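How to Track Down a Gripper That Drops Cardboard (and Keep the Arms From Bumping While You Do It)

Last Friday, a little before lunch, our two-arm box folder let go of a flap halfway through a fold. Then it did it again. By the third time I had cardboard under my chair and a very patient coworker, Liette Bélanger, standing behind me with her arms crossed. We run the cell on a little control program called Mukier, and Mukier was cheerfully reporting "grip OK" every single time!

If you've got a similar setup and a similar pile of dropped cardboard, this is how I worked through it. Set aside an afternoon. I burned most of mine on step three, so please learn from me.

What you'll want handy: a flashlight, a lint-free cloth, a bit of rubbing alcohol, a soft pencil, and a few sheets of the same board you normally run (not scrap from some other job, I tried that, it just muddies things).

Step 1. Stop the program and look at the log

Hit pause, then cut power to the motors before your hands go anywhere near the arms. I know, I know. But a program that has lost track of its part can still go through with the next move, and the next move in our case was the other arm coming in to crease.

Our log had 2388 grip cycles in it since I'd last cleared it, and 36 of them were followed by a "part not found" at the handoff. Write your own numbers down someplace. You'll want them later when you're trying to decide if you fixed anything or just got lucky.

Step 2. Check how the sheet sits in the fingers

Power back on, speed turned way down, and grip one sheet with the other arm parked. Now bring up the wrist camera. You're looking for where the fingers land on the board: we want one yellow finger on each side of the sheet, with the cardboard pinched between them. Near a fold, look extra carefully, because a curved edge gives the fingers a lot less flat board to hold on to.
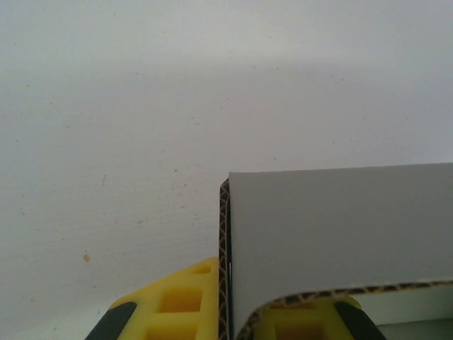 Step 3. Clean the pads, then mark the board

Power off again. Wipe the black rubber pads with the cloth and a little alcohol and let them dry. Paper dust is sneaky stuff and you can't always see it.

Then draw a pencil line on the sheet where the fingertips should stop, grip it, and do a slow lift. Let go, grip again, and check the line. Mine had crept by nearly 5 millimeters after a handful of tries, and I spent two hours blaming the pads. I even swapped them for a fresh set from Lévesque. Same creep. The grip point saved in the program was too close to the fold, that was the whole problem, and I'd saved it there myself back in May.

Step 4. Re-teach the grip point

Jog the arm by hand control onto the flat part of the panel, well clear of the fold, and save that as the new point. Name it something you'll recognize. (Mine is "flap_grip_new" and yes, there's already a "flap_grip_new2".)

Step 5. Check the handoff with no cardboard

Moving one grip point moves the meeting point too, and this one can bite you. Emerson Coutinho reminded me of it about a minute before I would have pressed start at full speed, so thank you, Emerson. Take the sheet out and step both arms toward each other, a tiny bit at a time, with your thumb on the stop button. Watch the wrists, and watch the cables looping over them too.

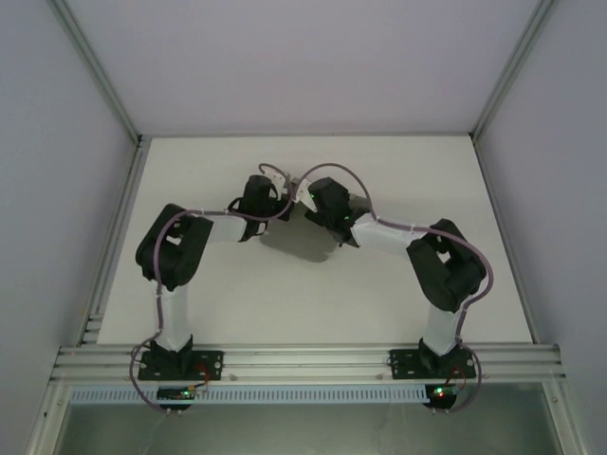
Both arms near the handoff point, grippers almost touching.

If they get closer than you like, back one arm off and save again before going any further.

Step 6. Run it for real

Put the board back in, run at low speed, and work your way up. We did 700 cycles over the next couple of shifts and had one drop, on a sheet with a crushed corner. I can live with that. I've also changed the "grip OK" check so it looks for the part a second time after the lift, and if you want the settings for that, leave me a comment and I'll type them up.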